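当サイトでは、利便性の向上および閲覧状況の把握を目的としてCookieを使用しております。閲覧を継続される場合、Cookieの使用に同意いただいたものとみなします。［同意する］［設定を変更する］

業務用カップ供給装置 Wotov 据置型

Wotov 据置型は、飲料提供を行う施設のカウンターに設置し、使い捨てカップおよび蓋を一個ずつ取り出せるようにする手動式の供給装置です。社員食堂、病院の売店、劇場のロビー、大学の購買部など、短い時間帯に利用が集中する場所での使用を想定して設計されています。

製造はWetska、国内における販売および保守はHaddadが担当しております。本ページでは、製品の構成、設置条件、使用できるカップの条件、日常の手入れ、ならびに注文の手順についてご案内いたします。

製品の概要

本装置は、カップを収納する縦型の筒と、蓋を収納する浅い棚から構成されます。筒は2本を標準とし、左右で異なる口径のカップを収納することができます。電源は使用いたしません。取り出し口の内側に設けた樹脂製の爪が、積み重ねたカップの縁を一段ずつ保持し、最下段のカップを下方へ引くことで一個のみが外れる構造です。

収納数は、標準的な冷飲料用カップを使用した場合、筒2本の合計で200個です。カップの縁の厚みや重ね高さにより、実際の収納数は変動いたします。延長筒（別売）を取り付けた場合の収納数は合計600個となりますが、この場合は本体上方に十分な空間が必要となりますので、吊り戸棚や照明器具の位置を事前にご確認ください。

本体の外装はステンレス鋼、筒は半透明の樹脂です。残量は筒の外側から目視できます。外装の仕上げはつや消しのみで、塗装色の指定は承っておりません。

カップの適合について

本装置で使用できるのは、縁が外側に巻かれた形状の紙製または樹脂製カップです。縁の巻きが浅いもの、縁に切り込みや注ぎ口のあるもの、胴部の傾斜がほとんどない円筒形のものは、爪が正しく掛からず、複数個が同時に落下する原因となりますのでご使用になれません。

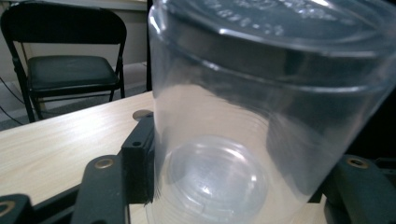 適合の判断にあたっては、縁の外径、縁の巻きの高さ、および二個を重ねた際の縁と縁の間隔をご確認ください。このうち間隔の値は見落とされることが多く、同じ口径、同じ容量のカップであっても、製造元が異なれば間隔も異なる場合があります。導入後にカップの仕入先を変更される際は、外径が同一であっても、改めて適合の確認を行ってください。

蓋については、平型およびドーム型のいずれも棚に収納できます。ただし、ドーム型は重ね高さが大きくなるため、収納数は平型より少なくなります。ストロー用の切り込みの有無は、収納および取り出しに影響いたしません。蓋の棚には仕切り板が付属しており、蓋の外径に合わせて工具を使わずに位置を変更できます。

適合が不明な場合は、カップの現物をHaddadの適合確認窓口までお送りください。同一品番のカップを重ねた状態で一組、蓋も使用される場合は蓋を重ねた状態で一組、輸送中に縁がつぶれないよう箱に入れてご送付願います。確認の結果は書面にて回答いたします。お送りいただいたカップは返却いたしませんので、あらかじめご了承ください。

設置条件

設置面は水平で、本体の脚がすべて接地する平らな台としてください。濡れたままの台や、振動の大きい製氷機の天板の上には設置しないでください。本体の脚には滑り止めのゴムが付いておりますが、利用者が直接カップを取り出すセルフサービス方式の場合には、付属の固定金具により台へ固定することを推奨いたします。固定用の穴あけ工事は本体価格に含まれておりません。

直射日光の当たる窓際や、コーヒーマシンの蒸気が直接かかる位置は避けてください。樹脂製カップは熱により縁がわずかに変形することがあり、紙製カップは湿気を含むと爪との摩擦が大きくなります。いずれも取り出し不良の主な原因です。

取り出し口の高さは、脚の調整により変更できます。車椅子の利用者がいる施設では、最も低い位置での設置をご検討ください。カウンターの奥行きが不足する場合には、壁面取付用の背板（別売）もご用意しておりますが、壁の下地の種類によっては取り付けができないことがあります。

カップの補充

補充は筒の上蓋を開けて行います。カップは包装袋の端を切り、袋ごと筒に差し入れたのち、袋だけを上方へ引き抜いてください。この方法によれば、カップの内側や縁に手を触れずに補充を行うことができます。袋から出したカップを手で分けて入れますと、重なりが傾き、途中で詰まることがあります。

筒の中に残っているカップの上に新しいカップを加えることは差し支えありません。ただし、上から強く押し込むことはお控えください。カップ同士が密着し、取り出しの際に二個が同時に外れやすくなります。衛生管理上、先に納めたカップから順に使用される構造となっておりますので、残量を使い切ってから補充する必要はありません。

日常の手入れ

外装は、中性洗剤を薄めた液を含ませた柔らかい布で拭き、その後、水拭きと乾拭きを行ってください。塩素系の薬剤を使用した場合は、薬剤が残らないよう必ず水拭きをしてください。研磨剤入りの洗剤および金属たわしは使用できません。

取り出し口の爪には、紙粉や砂糖を含む飛沫が付着することがあります。週に一度、たとえば月曜日の開店前など、時間を定めて爪の清掃を行うことをお勧めいたします。爪の部品は手前の留め具を回すと外れ、ぬるま湯で洗浄できます。食器洗浄機には対応しておりません。洗浄後は完全に乾燥させてから取り付けてください。

爪は消耗部品です。カップが保持されずに落下する、または引いても外れにくいといった状態が清掃後も続く場合は、交換が必要です。交換用の爪は筒1本分を一組として販売しております。左右の筒で使用頻度が異なる場合は、片側のみの交換でも支障ありません。

付属品および別売品

標準構成には、本体、筒2本、蓋用の棚、仕切り板、固定金具、取扱説明書が含まれます。カップおよび蓋は付属いたしません。

別売品は、延長筒、壁面取付用背板、交換用の爪、Pratolholm 引き出し台です。Pratolholm 引き出し台は本体の下に設置する収納台で、ストロー、マドラー、紙ナプキン等を分けて収めることができます。幅は本体に合わせてありますが、Pratolholm をご使用になる場合は取り出し口の位置が引き出し台の高さの分だけ上がりますので、利用者の手の届く範囲をあらかじめご確認ください。

ご注文および納期

ご注文は、法人または施設名義に限り承ります。見積書をご希望の場合は、設置場所の寸法、使用予定のカップの品番、設置台数、別売品の要否を明記のうえ、Haddadの営業窓口へお申し込みください。カップの適合確認が完了していない場合でも見積書の発行は可能ですが、正式なご注文は適合確認の完了後とさせていただきます。

標準構成の製品は国内の倉庫より出荷いたします。延長筒および壁面取付用背板は受注後の取り寄せとなり、本体とは別の便でお届けする場合があります。11月は年末の催事に向けたご注文が集中いたしますので、設置希望日がお決まりの場合はお早めにご相談ください。

納品時には、外装の傷およびへこみ、付属品の不足の有無をご確認ください。使用を開始された後の返品は、製品の不具合による場合を除き、お受けできません。カップの仕入先変更により適合しなくなった場合の返品についても同様です。

保守について

保証期間内に、取扱説明書に従った通常の使用において不具合が生じた場合は、無償で修理または部品交換を行います。爪の摩耗、落下や衝撃による破損、適合外のカップの使用による不具合、および改造を加えた製品は保証の対象外です。

修理をご依頼の際は、本体背面の銘板に記載された製造番号をお知らせください。カップの詰まりに関するお問い合わせでは、詰まった状態のまま筒を取り外さず、先に窓口へご連絡くださいますようお願いいたします。

製品の仕様および外観は、改良のため予告なく変更する場合があります。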